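Fodley Robotics Club
@fodleyrobotics · 2021-12-29

1/ The Fodley Robotics Club has completed the first term of its student manipulation project. This thread sets out the work to date and the plan for the spring. The project is supervised by Nomvula Mabuza, who also teaches the introductory programming course.

2/ The project is open to students in their second year and above. Members work in teams of 3, and each team is responsible for its own task, its own recordings and its own written log. No earlier experience with robot arms is required.

3/ Tasks were chosen from ordinary kitchen and desk activities. Each must be described in one sentence that a person outside the club could follow. Teams that could not agree on the sentence were asked to choose a different task. 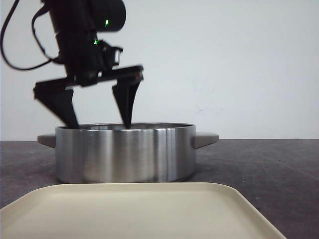 4/ Container tasks made up most of the term's work. Students began with open, wide objects and moved to smaller ones once their results were steady. A deep pot is a demanding place to start - the fingers have to come down inside the rim, and the handles on either side limit the paths the arm can take. Teams were advised to plan the approach from above and to write down the starting position before every attempt.

5/ The club recorded 2665 attempts over the term. Failed attempts are kept and labeled in the same way as successful ones. Students are graded on the quality of their labels and logs, and the success rate does not count toward the grade.

6/ Small, round objects remain the hardest category. They roll when touched off center, and a clear container adds glare that can hide the edge of the object from the wrist view.
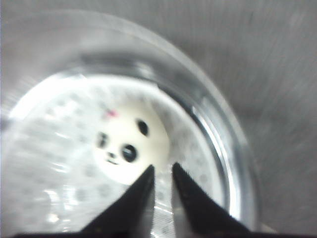 7/ For this reason, teams in the small-object group review their wrist recordings together before changing any settings. The review is limited to 40 minutes and ends with one agreed change. Making several changes at once was the most common error in the early logs.

8/ In March the club will take part in the Burkum student meet, entering 2 teams. The Bogdan team will enter the sorting event, and the Fimden team will enter the open task event. Both teams keep their current members.

9/ Students who wish to join for the spring term should send a short statement of interest to the club office. Returning members do not need to apply again, but must renew their lab safety form before using the arm.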